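Apr 10, 2021

Cuvik two-arm kit, review unit, bench notes. Both arms on the front rail, sorter block on the table for the shape job. Quote from Caltdale is still 4,000 for the pair with mounts, software license extra.

Homing is fine from a cold start. Left arm needs its offset entered again after every power cycle - known issue, says the Cuvik manual, fix due in September. Grip force set to 12 in their units, whatever those are.

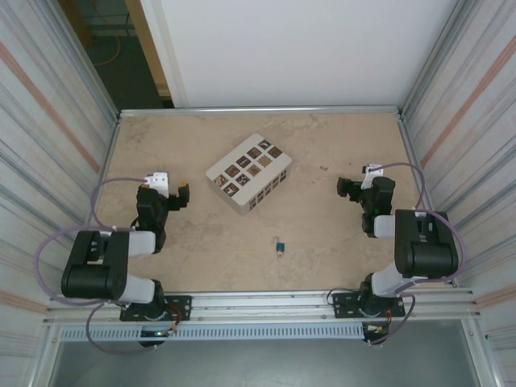
The manual gives no conversion, so I wrote to Caltdale for one. Also asked if the wrist cables can be bought as spares. The Tillman kit had them in the box.

Handover routine next, grippers brought in tip to tip over the middle at low speed. Stock routine stops with error 947 if both arms ask for the same zone. Clearing it means a restart of the controller, almost 200 seconds each time. Moved the zone line over to the right arm's side and will run it again that way.
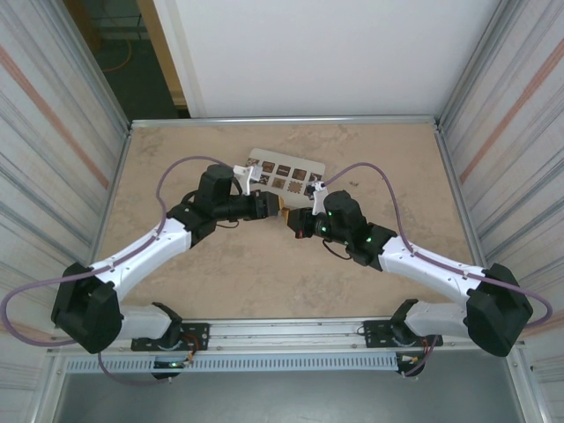 Dušan Milošević thinks the zone line is the wrong thing to touch. He would leave it at stock and put a wait on the right arm, as on the Miltow job, and he wants the error log before we agree to any price.

Log exported to the shared folder. To do: wait on right arm, stock zones, same speed.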